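The sofa that promises to look after itself

Every December the furniture trade finds a new way to sell us the same sofa. This winter's pitch is "relaxed structure", and Broltitz wants 184 pounds on top of the price for cushions that supposedly never need plumping.

I have my doubts. Pouran Salehi, who re-stuffs seats at Zamani, has heard it all before. "Foam gives. People sit in the same spot," she told me. Her charge for refilling a seat cushion is 63 pounds, and she isn't short of work.

Strong colour is the other big idea. Blue does look handsome over pale grey tiles, I'll grant, but a soft, fuzzy cover shows every crease, and throw pillows rarely stay where the stylist put them.
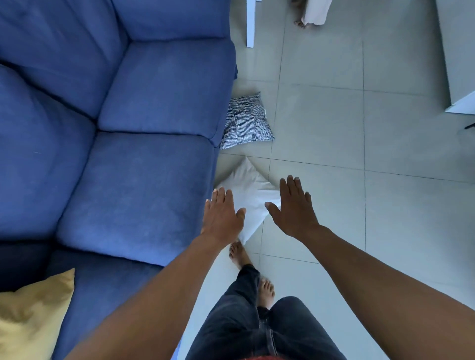

Before you pay extra

Sit on the shop's oldest display model, and ask what a spare cover costs. Mine was quoted at 216 pounds.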